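# El invierno se teje en Katene

En cuanto llega noviembre, Katene huele a leña y a lana.

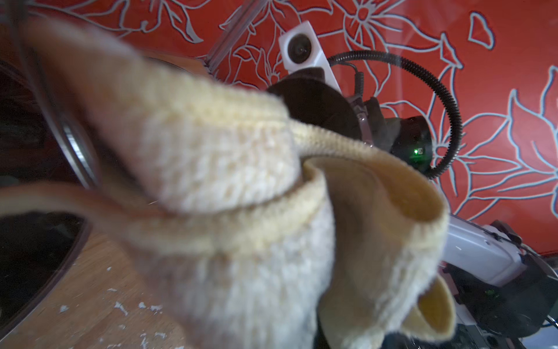

Y qué gusto da entrar entonces en el taller de Young-sook Woo, con las estanterías hasta el techo y las agujas repicando desde primera hora. Ella aprendió el punto elástico de su abuela, deshaciendo cada noche lo tejido por la tarde, y todavía lo enseña así: dos del derecho, dos del revés, y vuelta a empezar si no convence.

El grupo reúne ya a once tejedores, casi todos de Gedley, que suben en el autobús con la labor en el regazo (¡y más de uno se ha pasado de parada!). In-ho Won, antiguo cartero, se ha especializado en talones. «El talón es donde se ve si tienes paciencia», dice, y me enseña uno que rehízo entero por un solo punto perdido.

La temporada pasada salieron de aquí 2.840 ovillos teñidos a mano —cebolla, gualda, cáscara de nuez— camino de las ferias de la comarca. La próxima es en Siddale, y Kyu-ri Ki ya prepara un amarillo nuevo del que no suelta prenda.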